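Ganbridge Service Desk
Ticket 1987 – Restocking cell, shelf unit
Opened by: Stock room, late shift
Priority: 3 (we asked for 2)
Status: Waiting on customer, meaning us

Problem
Both arms stop with their grippers nearly touching and stay there until one of us presses Resume. Since the cell arrived in February, the late shift has gone from filling shelves to pressing Resume. The job title is now "cell attendant." The pay is the same – we checked.

Tried so far
Restarted the Cikum controller. Same stop. Reloaded the shelf layout: cartons on top, sponge packs in the middle, bags on the bottom. Same stop, at 9:40 pm, in the middle of my sandwich.

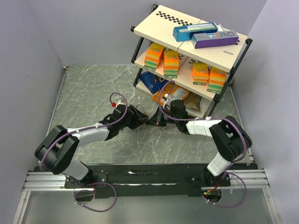
Reply from Ganbridge
Please raise the clearance setting to 1000 and confirm that attendants have finished the Qudah training module.

Our reply
Clearance raised. The module is about teamwork. The arms have not taken it. Can the stop alarm be sent to the desk phone, so one of us can go back to unpacking deliveries? Gekau says that needs a separate ticket.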